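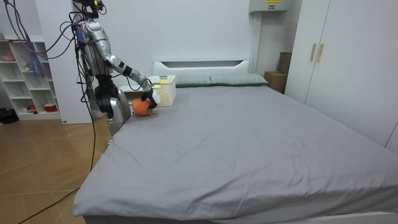

Accueil | Cours | Fiches | Agenda | Contact

Mars 2021, par Dilani Seneviratne

Fiche 4 : ranger la chambre, commencer par le lit

On attaque enfin la chambre, ma séance préférée du module ! Le lit est la plus grande surface de la pièce, et tout finit dessus : jouets, linge, livres. Tant qu'il est encombré, on ne peut ni tirer le drap ni replacer les oreillers.

Vocabulaire à retenir : drap-housse, tête de lit, chevet, casier, panier ajouré.

La méthode du panier unique (vue en février avec Faisal Kazmi pour le salon) marche très bien ici. On pose le panier côté tête, près des oreillers, et on y met tout ce qui traîne, pièce par pièce, sans trier.

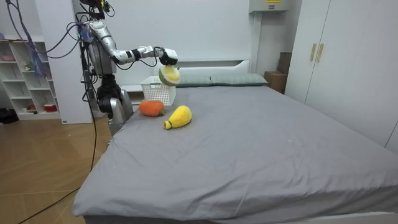 Pour les fruits en peluche, les gros d'abord, les ronds ensuite : ils se calent dans les creux. Un panier à petites ouvertures laisse deviner le contenu, et les enfants adorent ça. Le tri vient après, devant l'étagère, un casier par famille d'objets.

Ensuite seulement on lisse le drap, du centre vers les bords, et on aligne les oreillers contre la tête de lit.

À préparer : le plan d'une chambre de votre choix, avec un lit de 200 cm de long, et l'emplacement du panier. Lire aussi la page 57 du polycopié.

83 partages | 60 commentaires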